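第三章 玩具藏品的登记与编目

本章提要

登记与编目是玩具收藏管理的基础工作。前一章讨论了藏品的来源与入藏条件,本章转入藏品进门之后的处理:怎样给每一件玩具一个稳定的身份,怎样把它的名称、材质、尺寸、附件和状况写成别人读得懂的文字,怎样使这些文字在藏品移动、出借、修补和转让之后仍然可靠。本章以私人收藏和小型陈列馆为主要对象,所述方法对学校教具室和社区玩具图书馆同样适用。大型博物馆另有成套的藏品管理制度,读者可将本章作为阅读这类制度的预备。

学习本章后,读者应当能够区分登记与编目两项工作的任务,为成套玩具和散件玩具选择合适的编号方式,按规定字段填写一份完整的登记表,并能对他人所作的登记表提出具体的修改意见。

关键术语:登记;编目;入藏号;临时号;件与套;附件;状况描述;来源记录;存放位置;注销。

引例 Grondside的两本簿子

Grondside玩具陈列室由两部分藏品合并而成。一部分来自邱国庆多年积累的铁皮发条玩具,另一部分是谢依然移交的布偶与人偶服装。两位收藏者都有记账的习惯,合并时各交来一本手写簿子。

邱国庆的簿子按购买先后排列,每行写明购得地点、价格和一句简短的名称,如“绿色小火车”“青蛙,会跳”“小火车,缺轮”。簿子从头到尾没有编号。他本人能够凭记忆把每一行与架上的某一件玩具对应起来,别人则很难做到。绿色的小火车在架上有3辆,其中一辆后来换过车轮,簿子里却只出现过一次“缺轮”。接收人员无从判断“缺轮”的是哪一辆,也无从判断换上去的车轮是同型旧件还是后来的仿制件。

谢依然的簿子则按人偶分页。每个人偶占一页,页首是她给人偶取的名字,下面列出属于这个人偶的衣服、鞋帽和小道具。这种写法在家中使用十分方便,换季时只需翻到某一页,就知道该取哪几件。问题出在共用的衣物上。一件蓝色斗篷先后出现在2页里,接收人员起初以为有两件,在箱中反复寻找,最后才从谢依然处得知,斗篷只有一件,是两个人偶轮流穿的。

负责接收的程雪莲没有急于把两本簿子誊到一起。她先把全部玩具放到桌上逐件系上临时号,再为每个临时号填写一张卡片,卡片上只写眼前看得见、量得出的内容。两本簿子上的说法另抄在卡片背面,注明出自哪一本、哪一页。凡正面与背面不能相合的卡片,一律单独存放,留待与原主核对。这项工作进行到第二批时,已经可以看出两本簿子各自的长处:邱国庆的簿子保存了来源,谢依然的簿子保存了物件之间的关系。单看任何一本,都不足以支撑一座陈列室的日常管理。

引例中的情形在小型收藏中相当普遍。收藏者对自己的藏品往往十分熟悉,书面记录只起提示作用,记录与实物之间的联系保存在收藏者的记忆里。一旦藏品易手,或者收藏者本人年事渐高,这一联系便告中断。登记与编目的任务,就是把保存在记忆里的联系转移到纸面或数据库中来。

第一节 登记与编目的任务

一、登记

登记是确认某件物品已经成为藏品,并赋予其唯一身份的工作。登记完成的标志有三项:物品取得入藏号;入藏号以适当方式附着于物品;登记簿中有与该号对应的一行记录。三项缺一,登记即视为未完成。

登记簿应当按入藏先后顺序书写,不留空行,不插页。已经写入的内容如需更正,应以单线划去原文,在旁书写新的内容,由更正人签名。采用电子登记的收藏,应当保留每次修改前的内容,不得以新值直接覆盖旧值。这项要求看似烦琐,实际工作中却屡屡派上用场。邱国庆藏品中那辆“缺轮”的小火车,假如当年留下一条更正记录,接收时就不必再行考证。

登记的内容宜少而准。一般收藏的登记簿只设入藏号、入藏月份、物品名称、件数、来源、经手人六栏。材质、尺寸、纹饰、玩法等内容留待编目时填写。初学者容易把登记簿做得过于详细,结果前几页字迹工整,后面各页大片空白。栏目一经设定,就应当保证每一栏都有人填、填得完。

二、编目

编目是在登记的基础上,对藏品作进一步考察和描述的工作。登记回答“有没有这件东西”,编目回答“这是一件怎样的东西”。编目可以分阶段进行,允许先粗后细,也允许由不同的人在不同时期补充。每次补充都应当署名。

玩具的编目有其特殊之处。陶瓷、书画等藏品通常以单件形式流传,玩具则大量以成套、成系列、可拆换的形式出现,并且在使用过程中不断失散和重新组合。同一副积木可能混有两种不同来源的木块,同一个人偶身上可能穿着另一家厂商的鞋。编目人员面对的往往是使用者留下的组合,与出厂时的组合已有出入。两种组合都有研究价值,编目时应当分别记录,不宜为了恢复所谓原貌而擅自拆换。

三、登记与编目的先后

原则上应当先登记、后编目。批量入藏时,可以先对整批物品作一次性的批次登记,再在编目过程中逐件取号。采用批次登记的,应在登记簿中写明该批物品的总件数和存放箱号,并约定逐件取号的期限。超过期限仍未取号的批次,应当列入下一次盘点的重点。

程雪莲在Grondside采用的做法属于变通。她以临时号代替批次登记,在逐件填写卡片之后才正式取号。这种做法适合来源清楚、总量有限的藏品;如果物品数量很大,临时号容易与入藏号混淆,应当谨慎使用。使用临时号时,号签的颜色或形状须与正式号签明显不同,正式取号之后即行收回。

第二节 编号

一、编号的基本要求

入藏号应当具备唯一性和稳定性。唯一性指一个号只对应一件或一套藏品,一件或一套藏品也只有一个号。稳定性指号码一经使用即不再变更,藏品注销后,其号码也不得转给别的物品使用。

除此之外,不必对号码提出过多要求。有些收藏者希望从号码中直接读出玩具的种类、材质和产地,于是设计出由多段字母和数字组成的长号。长号的困难在于分类本身会变化。一件原先归入布偶的玩具,编目时发现头部为模制材料,按新的认识应归入组合材质人偶,号码中的分类段就与事实不符。改号违反稳定性要求,不改则误导使用者。分类信息宜放在编目字段中,可以随认识的深入而修改,号码本身只承担识别的功能。

二、单件与成套

判断一组物品应当作为单件分别取号,还是作为一套共用一个号,可以从三个方面考虑:它们是否在设计上相互配合;它们是否同时入藏;分开存放或分开陈列之后,是否仍能独立说明自身。一副棋的棋子与棋盘,通常作为一套处理。同一系列的若干人偶虽然风格统一,每个人偶都能独立成立,通常分别取号,在编目时注明系列关系。

成套藏品以套为单位取主号,以下各件加分号。分号从一开始顺排,包装盒、说明书和附带的小袋也在顺排之列。书写时主号与分号之间以短横相连。分号的次序一经排定,即不随陈列方式改变。

谢依然移交的那件蓝色斗篷,最终按单件取号,在“关联藏品”一栏中同时列出两个人偶的入藏号,两个人偶的记录中也各列出斗篷的号码。这种双向列出的办法,使读者无论从哪一件入手都能找到另一件,又不至于把一件物品重复计算。

三、散件

散件指已经脱离原有整体、暂时无法确定归属的零件,例如单只鞋、单个车轮、不成副的纸牌。散件不宜丢弃,也不宜勉强归入某一套。常见的处理办法是设立散件盒,每盒取一个号,盒内附清单。当某个散件的归属得到确认时,在清单上注明移出的去向,再在相应藏品记录中补列分号。

散件归属的判断应当有所依据。尺寸吻合、颜色相近只能作为线索。接口形状、模具痕迹、磨损位置彼此相合时,方可认定。认定人须在记录中写明所依据的特征,以便日后复核。

四、号签与标写

号码附着于实物的方式,依材质而定。布质玩具可用软布条书写号码,以细针脚缝于内缝或衣摆里侧,缝线只穿过缝份,不穿过表层。人偶可将号签系于手腕或脚踝,系绳应留出余量,不得勒入软质表面。金属与木质玩具多采用系签;确需直接标写的,应选择隐蔽而平整的部位,先作隔离涂层,再行书写。

软质塑料玩具的处理需要格外小心。某些软质塑料与橡皮、有色塑料袋或油墨长期接触后,会出现染色和粘连,损伤通常无法消除。此类玩具的号签应使用无色棉线与无酸纸制作,号签与玩具表面之间保持间隔。不干胶标签在任何情况下都不应直接贴在玩具表面或原包装上。

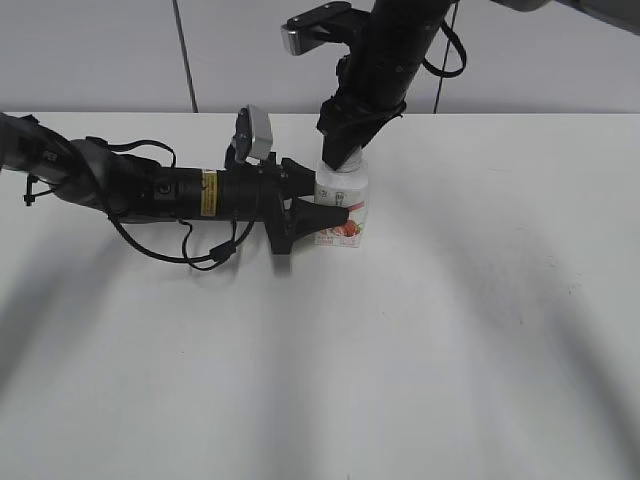 号码标写完成后,应由另一人对照登记簿复核一遍。复核时先看实物上的号码,再到登记簿中查找,然后反过来由登记簿查找实物。两个方向各查一遍,可以发现单向核对时不易发现的漏写和重号。人手不足的收藏,可以由同一人隔日复核。

第三节 描述字段

一、名称

名称是使用频率最高的字段,也是最容易随意书写的字段。规范的名称由品类词和限定词组成,品类词居后,限定词居前,例如“发条跳蛙”“布身瓷头人偶”“木制拖拉鸭车”。限定词只取最能区别于同类的特征,一般不超过两个。

收藏者给玩具取的昵称,应当记入“别称”一栏,不作为正式名称使用。昵称承载着物品与使用者之间的关系,本身具有记录价值,不应因为不够规范而舍弃。谢依然簿子中各页的页首名字,在编目时全部原样录入别称栏,并注明“原主所取”。

对于印有品牌或商标的玩具,名称中一般不写品牌。品牌另设一栏,按实物所见抄录,保留原有的大小写和拼写。字迹残缺的,以方括号标出残缺部分;编目人员推测补出的字,也应置于方括号内,并加问号。

二、材质

材质的记录应当与编目人员的鉴别能力相称。能够确定的写具体名称,不能确定的写上位名称。“木”“布”“金属”“塑料”都是可以接受的写法,比未经检验的具体名称更为可靠。以手感和气味判断塑料种类误差很大,没有检测条件时,宜写作“硬质塑料”或“软质塑料”。

由多种材质组成的玩具,应按部位分别记录,先主体,后附属。以人偶为例,通常依次记录头部、躯干、四肢、毛发、眼睛、服装。各部位材质相同时可以合并书写。填充物如不可见,写“未检查”,不得凭同类玩具推断,更不得为填写此栏而拆开缝线。

三、尺寸

尺寸以厘米为单位,依高、宽、深的次序书写。可活动的玩具须注明测量时的姿态。人偶以直立、双臂下垂的姿态测量,高度自脚底至头顶,头顶不计蓬起的毛发和可摘除的帽子。带有伸缩、折叠结构的玩具,应分别记录收拢与展开时的尺寸。

测量应使用软尺或带有塑料卡口的卡尺,避免金属尺端刮伤表面。同一件藏品由不同人员测得的数值若有出入,保留较近一次的结果,同时在备注中写明前次结果。出入明显时,应当检查测量姿态是否一致,并考虑材料收缩或变形的可能。

人偶服装的尺寸应平铺测量,记录衣长、肩宽、袖长和下摆宽。仅写“合某号人偶穿着”并不能代替尺寸,但可以作为补充。Fumon教学藏品室的做法是为每件服装增设“试穿记录”,写明由谁在何种人偶上试穿、能否顺利扣合。该项记录对于归还散失服装颇有帮助,缺点是试穿本身会增加织物的磨损,对已有脆化迹象的服装应予免除。

四、附件与包装

附件指随主体一同使用、可以取下的部分,包括衣物、工具、钥匙、电池盖、替换零件等。附件应逐项列出,不得以“附件若干”概括。发条玩具的钥匙尤其容易与别的玩具混用,应单独系签,并在主体记录中写明钥匙是否可拆、是否确认为原配。

原包装的有无对藏品的研究与估价影响较大,应作独立一栏。包装上的文字、图案、价签和手写痕迹均在记录之列。旧价签虽然影响观感,却往往是判断销售地点的依据,不得为求整洁而揭除。包装已经变形、霉蛀,需要与玩具分开存放的,应在两处记录中互相注明位置。

五、状况

状况描述应当使未见过实物的读者能够形成大致准确的印象,并使日后的检查人员能够判断损伤有无发展。为此须写明损伤的种类、部位和程度。“品相良好”“略有瑕疵”一类评语不含可供核对的信息,只可作为总评附在具体描述之后。

部位以玩具自身的左右为准,与观看者的左右无关。这一约定须在每份记录表的表头写明。对于没有明显正面的玩具,例如球类和陀螺,可借助商标、接缝或某一图案确定参照点,并在描述开头交代清楚。

损伤种类的用词应当统一。本书建议使用的词语包括:划痕、磨损、凹陷、裂纹、断裂、缺失、褪色、染色、锈蚀、霉斑、虫蛀、粘连、变形、脱胶、脱线。其中“褪色”指颜色变浅,“染色”指外来颜色渗入,二者不应混用。“裂纹”指材料尚未分离,“断裂”指材料已经分离。各收藏可以根据藏品特点增补词语,增补时应写出定义,存入本单位的词表。

修补痕迹也属于状况描述的范围。应当区分使用时期的修补与入藏之后的修补。前者是玩具历史的一部分,记录时可写明针法、线色和补料;后者须写明修补人、所用材料和修补前的状况,并附修补前的照片。

六、来源

来源记录包括直接来源和追溯来源。直接来源指藏品从何人、何处取得,取得方式是购买、交换、受赠还是寄存。追溯来源指此前的流传经过。两者可靠程度不同,应分栏书写。追溯来源凡出自口述的,应写明口述人和记录人,并尽可能保留原话。

Bai镇的收藏者曹蓉蓉在移交一组纸人偶时,附有一页自述,记录每张纸人偶由谁剪下、由谁上色。自述中有两处前后不一,一处称上色者为其姐,另一处称为其表姐。编目人员未作取舍,将两种说法一并录入,并注明出自同一页自述。其后与移交者通话核实,得知两张纸人偶确由不同的人上色,先前看似矛盾的两句话各有所指。此例说明,记录阶段应当保留歧异,判断可以推迟到材料充分之时。

寄存与受赠的界限应当特别留意。寄存物品的所有权仍属原主,不得取正式入藏号,而应另设寄存号。寄存期满未续的,应及时联系原主。小型收藏中因口头约定不清而发生的争议,多数与此有关。

第四节 登记表的填写实例

本节以一件藏品为例,说明各字段的填写方法。所用记录出自Rornenus玩具图书馆的编目练习,经整理后收入本书,部分措辞作了统一。

名称:布身人偶,穿格子连衣裙。
别称:小满(原主所取)。
件数:一套,主体一件,附件三件。
材质:头部、手部为硬质塑料;躯干、腿部为布;填充物未检查;毛发为合成纤维;连衣裙为棉布。
尺寸:高60厘米(直立,不计毛发)。
附件:连衣裙一件;布鞋一双,计为一件;发带一条。
包装:无。
状况:左手食指指尖缺失,断面光滑。右膝布面有磨损,未穿透。后颈接缝处脱线,长2厘米。连衣裙领口内侧褪色。右脚布鞋底有后补痕迹,线色深于原线。
直接来源:受赠。
追溯来源:据赠者口述,购于集市,赠者幼年使用。
关联藏品:无。

这份记录有几处值得注意。尺寸后面注明了姿态和毛发的处理,后来者可以在相同条件下复测。填充物一栏如实写作“未检查”。断面光滑这一细节说明缺失并非新伤,日后若有人发现断面变得粗糙,即可知道又有损伤发生。鞋底的后补痕迹只写所见,没有推断修补的时间。

记录中也有可以改进之处。连衣裙只写了材质,没有给出平铺尺寸。追溯来源一栏没有写明记录人。“一双计为一件”的写法在Rornenus内部是通行的约定,外部读者未必了解,宜在表头说明。审阅者图恩·费斯特拉特在该表的批注中还提出,右膝磨损应给出范围,并建议附一张局部照片。他所提的意见后来被该馆纳入填写须知。

填写登记表的速度因人而异。初学者完成一份完整记录所需的时间较长,其中相当一部分用于斟酌名称和寻找用词。Rornenus的练习安排是,每次课先由全体学员各自填写同一件藏品,用时以15分钟为限,随后交换阅读。交换时不看实物,仅凭对方的文字画出草图,再与实物对照。草图与实物不合之处,大多对应着记录中含混或遗漏的语句。该练习不要求绘画能力,能够标出部位即可。

教师在组织此项练习时,宜选择结构简单而带有明显使用痕迹的玩具。崭新的玩具缺少状况信息,学员容易照抄包装上的文字;结构过于复杂的玩具则会使学员把大部分时间耗费在附件清单上。布质人偶、木制车辆和铁皮发条玩具都较为合适。练习用品应与正式藏品分开保管,另行编号,不得以正式藏品供反复触摸。

第五节 存放位置与移动记录

藏品的存放位置应当写到可以直接取得的程度,一般包括房间、柜架、层次和盒号四级。位置信息变动频繁,不宜写入登记簿,应另设位置卡或在数据库中单列字段。位置编号由大到小书写,各级编号须在相应的门、柜、层、盒上有明显标识。

藏品每次离开原位,无论去向远近,都应当留下移动记录。移动记录包括入藏号、原位置、新位置、移动原因、经手人和预计归还的时间。为拍照或清洁而作的短时移动,可以用代位卡代替书面记录。代位卡放在藏品原来的位置上,写明藏品的去处,归还时取走。

成套藏品部分移动时,应当以分号为单位记录。一套茶具玩具若只有茶壶送去修补,其余各件仍留原位,则移动记录只写茶壶的分号,同时在该套的主记录上加注“部分在外”。实际工作中,成套玩具的失散多发生在部分移动之后,加注一项费时极少,不应省略。

盘点是检验位置记录是否可靠的主要手段。小型收藏可以采取轮换盘点的方式,每次只盘点若干柜架,逐步覆盖全部藏品。盘点时发现实物与位置记录不符的,先更正位置,再查找原因;发现有实物而无记录的,按临时号处理;发现有记录而无实物的,在记录上注明“盘点未见”,不得立即注销。注销须经过规定的查找期限和审批手续,其具体程序与文书格式将在第四章中说明。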